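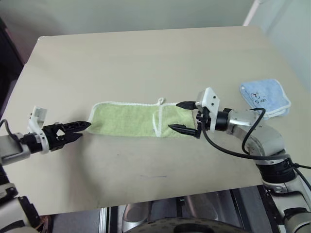

The open day at Brerkura started at 9 a.m. in January, and by then 17 visitors had signed the sheet. Leif Zoëga, who runs the laundry automation project, kept his talk to 12 minutes and then let the two arms get on with a green towel.

Terry cloth is hard for machines, he told us. It sags and bunches, and the hem is easy to lose. His team has logged 1245 folds so far and plans to keep going through spring.
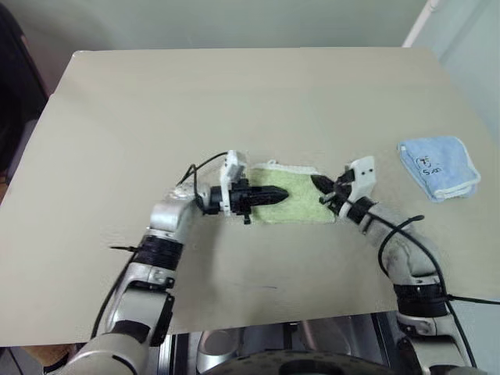

ON THE FLOOR

Most questions were about speed. Zoëga said a person still folds much faster, and that the first customer, a hotel linen service called Garrido, cares more about the night shift. A trial there is set to run for 15 weeks. Coffee was served in the hallway afterward.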